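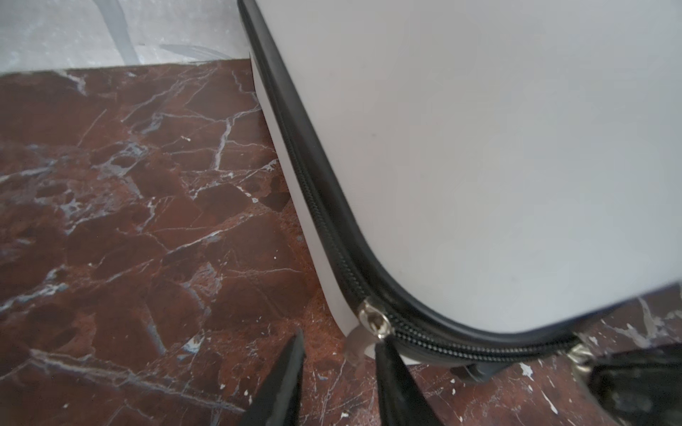 Most of the cases that come back to the repair desk have nothing wrong with them except the zip, according to one of the menders at the Kincaid luggage clinic, and most of those zips could have been saved with a bit of candle wax and some patience. I've been thinking guiltily about that all week — I have thrown away at least one perfectly decent suitcase because the slider jammed the night before a flight.

The clinic is back, you see. It ran as a trial in January in the old ticket hall on Grastmont Road, and it went so well that Handusance, the repair group behind it, has booked the hall again and is opening on Wednesday, February 26, 2020. Doors are at ten and they'll carry on until the queue runs out. In January the queue didn't run out, so go early if you can!

I popped in during the trial with my own pale hard-shell (bought in a sale, much loved, a bit scuffed) and came away converted. They had me stand it upright and run both sliders all the way round, slowly, while somebody listened for the rough bit. Mine was at a bottom corner. Corners are where it always happens, I was told, as the teeth have to bend there and people yank hardest when the case is overfull. Ten minutes with an old toothbrush and a rub of wax and it ran like new.

The menders saw 713 items over the trial, which they reckon is a record for any event in Clondura that didn't involve cake. Zips came top by miles, then wheels, then those telescopic handles that go up and refuse to come down again. Cracked shells they can sometimes patch from the inside, but they won't promise you a pretty finish.

Prices are staying put. A clean and wax is £3, a new pull tab is £2, and a full slider replacement will set you back £20, parts included. Wheels are quoted on the day because there are so many different sorts. Pay by cash or card, but small change is very welcome.

A few things to know before you trundle over. Please empty your case completely, including the little pocket where the foreign coins live. Bring any broken bits with you, even if they look hopeless — a snapped tab can tell them which size to fit. If it's a combination lock you've forgotten the number for, they'll want to see some proof that the case is yours, which seems fair enough to me. Soft bags and rucksacks are fine too.

There's step-free access from the car park side, and the number 20 bus stops right outside. Tea will be on. I'll be there with my mother's holdall, which hasn't closed properly for years and which she flatly refuses to replace.

Last updated: Monday, 9.15am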